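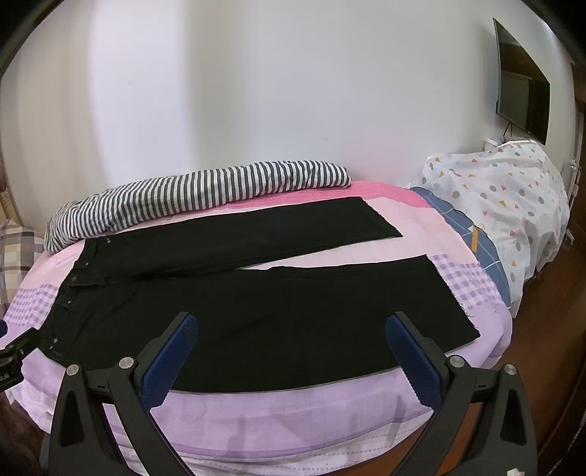
Figure 7.1 Black trousers laid flat, with metal button and rivets at the waistband. The hem of one leg is raw and slightly frayed.

Chapter 7
Seams, Hems and Edge Finishes

7.1 Introduction

A woven fabric is held together by the crossing of warp and weft. At a cut edge the outermost yarns are crossed on one side only and can slide free under light handling. This loss of yarns is called raveling. Its rate depends on yarn twist, weave density, fiber surface and the angle of the cut to the grain. Plain weaves ravel less than satins of the same yarn count, and a cut on the bias ravels less than a cut along the warp.

An edge finish is any treatment that limits raveling. Finishes are grouped in this chapter as folded, overcast, bound and bonded. Raw edges left as a style feature are treated in Section 7.6, together with the line of stay stitching often used to stop the fray at a set depth.

Choice of finish affects cost as well as wear. In the Durkwood laundering trials, Penrose and Bhat put 905 trouser hems through 65 wash cycles each. Folded hems failed mostly by broken thread, overcast hems by yarn slippage at the side seam. The two modes call for different repairs and are discussed separately.

Seam strength is measured by the grab method unless stated otherwise. Results are given in newtons.

7.2 Terms

Seam allowance: the fabric between the stitch line and the cut edge.
Hem depth: the distance from the finished edge to the hem stitching.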